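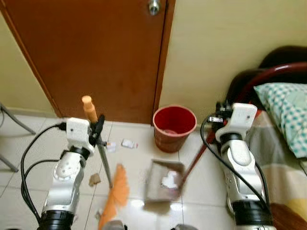 Bending down is the part of sweeping that Tetsuya Hoshino would gladly give up, and he told us so when he wrote to Pruvlow in the spring. We received many letters like his.

Pruvlow presents this December the Rilum, a broom and dustpan set for tiled floors. Both pieces have long handles, so paper scraps and bits of cardboard can be collected while standing. The edge of the dustpan lies flat on the tile – also over the joints, where small dirt likes to stay.

The set was tried during 50 days in the corridors and kitchens of the Egan apartment houses. After this trial we made the dustpan handle longer and the bristles a little softer.

A first series of 4,000 sets will be sold in all Tendeo household stores. Replacement broom heads are available separately at the same stores.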